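News from the Casado Pilates Studio

Mat instructor course: the second group begins in March

We are happy to tell our members that the mat instructor course will open again. The first group finished in December, and many of you asked Maite Salcedo at the front desk when there will be a new one. It has 80 hours with a teacher in the large room, and after this each student assists in two beginner classes before the practical exam.

Soledad Sotomayor will teach the anatomy part, as before. New this time is Nantana Sombatkul, who comes to us from the Trutberg studio and will teach how to adapt the exercises for older students and for people with back pain. Please note that you need one year of regular practice to enter. If you are not sure about your level, speak with Soledad after the morning class.

You can pay the course in two parts. The registration form is at the desk, and it must come back to us before the end of January.

Eating before class

Some students come at 7:00 with an empty stomach and feel weak in the standing exercises. A piece of fruit one hour before is enough for most people. Heavy food and drinks with gas are better after the class.
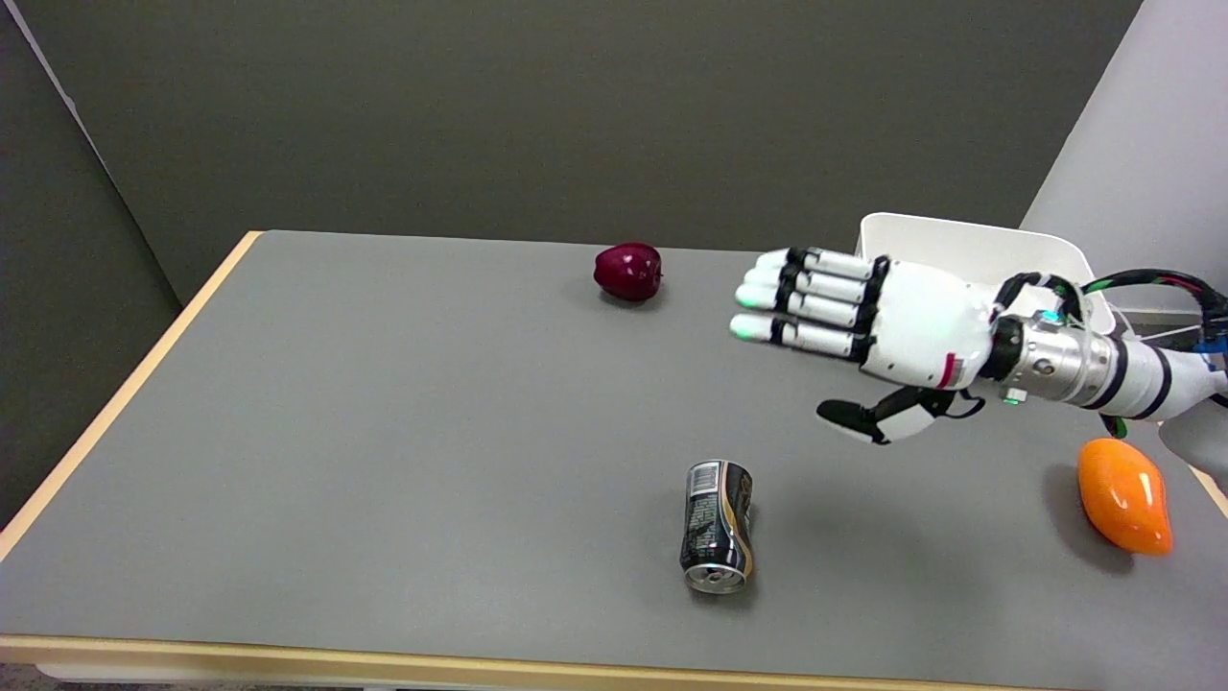 Changes in the evening schedule

The 6:30 class with Anselmo Sotomayor moves to the small room until the end of February.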